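Search the archive
Go
List home | Threads | Authors | Next in thread | Previous in thread

[furnishings-list] Re: Corded sets on round nightstands
October, 4:40 pm
Posted by: Avberg rooms desk

On the question of where to put the phone on the round tops, the earlier message said:

> We are replacing the square bedside units with the round Tsolakis
> ones. The top has a raised rim and the old telephone position (front
> left, parallel to the bed) does not carry over. Does anyone have a
> placement that leaves usable space for a glass and a book? Also, is
> the coil cord supposed to go in front of the set or beside it? Our
> setup sheet is silent on both.

We went through the same change at Avberg. The order was 1,310 units across two buildings, so the setup sheet had to be rewritten before the first floor was handed over. Current wording:

Set the telephone at the right rear of the top, turned slightly. Handset on the left. Coil cord on the table to the left of the set, in one loop, not hanging over the rim. Line cord out at the left and down behind the unit. Leave the front of the top clear of cord.

The turn matters for reach. With the set square to the wall, a person lying down gets the handset but has to sit up to read the keys. We tried 2 angles and kept the smaller one, as the larger pushed the base too far forward.
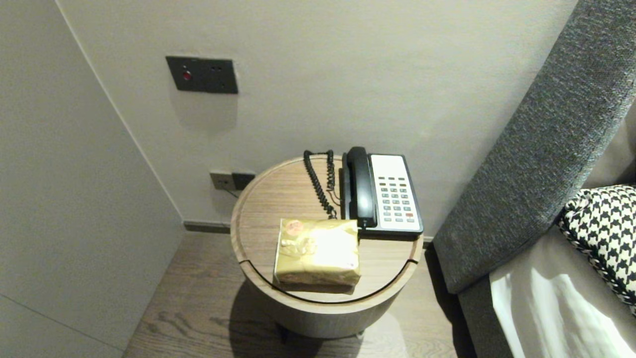
Tarkeo wrote back off-list that the loop is fine for the first month and then the coils start to set in whatever shape they were left in. Their practice is to unplug the handset end at each deep clean, let the cord hang until it stops turning, and plug it back in. They also asked whether a shorter cord would do away with the loop altogether.

On the shorter cord: we tested one in 5 rooms. It lies flatter, but it pulls the base around when the handset is lifted from the far side of the bed, and on a smooth wood top there is not much to stop it. We went back to the standard length. Rubber feet help if they are clean. Wipe them when you wipe the top.

On the rim: dust collects on the inside edge. A folded dry cloth run once around is enough. Do not spray the top with the telephone in place. Lift the set, wipe, dry, put it back, then lay the cord last.

One open item. Plustilgate quoted us for a cord clip that sticks to the back of the unit and holds the line cord. We have over 4 weeks of use on the samples and the adhesive is holding, but I have not tried removing one from the finish. If anyone has, please post the result to the list before we order.

Reply to list | Reply to author | Next in thread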